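Home Storage > Set-up and Care Guides > Worktop Boxes and Racks

Section 6. Setting up the Zestano clear box and peg rack

6.1 Before you start

The Zestano set is made up of one open clear box and one peg rack. It is meant for a worktop, table or fixed shelf against a wall. It is not meant for use on a fridge, a trolley or any surface that moves.

Check that the surface is level and will bear the load. Wipe it down and let it dry. Take the protective film off the box, starting at a corner. Film left on the base will wrinkle and make the box slide.

Keep the card sleeve. The part number printed on it (306 for the box, 195 for the rack) is needed when ordering spares from Vonness.

6.2 Placing the rack

1. Stand the rack on its base with the pegs pointing up.
2. Push it back until the base is close to the wall, then bring it forward by a finger's width. Air must be able to pass behind the plates.
3. Press down on each end of the base in turn. If the rack rocks, fit one of the felt pads under the raised corner.
4. Load the first plate at the end nearest the wall corner and work outwards.

Note: Plates with a wavy or lobed rim take up more room than flat ones. Leave the next slot free if the rims touch.

CAUTION: Do not lift a loaded rack by its pegs. Unload it first and lift by the base.

6.3 Placing the box

1. Rinse the box in lukewarm water with a little washing-up liquid. Dry with a soft cloth.
2. Set the box down beside the rack. Do not stand it under the plates, where drips will collect in it.
3. The box may be placed square to the wall or at an angle. An angled box is easier to reach into from a chair but takes up more of the worktop.
4. Place heavy items first and light items last.

CAUTION: Do not pour boiling water into the box. Do not put it in a dishwasher or oven.

6.4 What to keep in the box

The box suits small items in daily use that have no fixed place in a cupboard: cups, lids, egg timers, small toys that end up in the kitchen. Sharp tools should be kept elsewhere. Food should not be put in the box unwrapped.

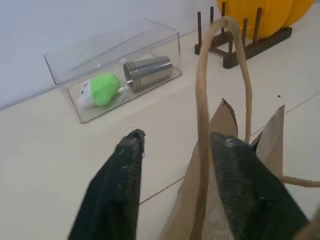 Cups may be stored upright or on their side. A cup on its side is less likely to be knocked over when the box is moved, but it can roll, so place something soft next to it. A stainless steel cup laid with its mouth towards a small plush toy, as with the lime-green one, is a workable arrangement. Tuck in any hanging loop on a toy before lifting the box. A loop that trails over the rim will catch on the rack pegs.

Note: Wash and dry cups again before drinking from them if they have been kept with toys.

6.5 Care

Dust shows along the rims of clear plastic first. Wipe the rims weekly with a damp cloth. Fine scratches on the base do not affect use and cannot be polished out.

Treat the rack with a thin coat of food-safe oil when the surface looks dull. Leave overnight before reloading.

Replace the box if a crack reaches the rim.

Text: Ileana Toma. Checked by Preben Hafstein. Revised Oct 18, 2018.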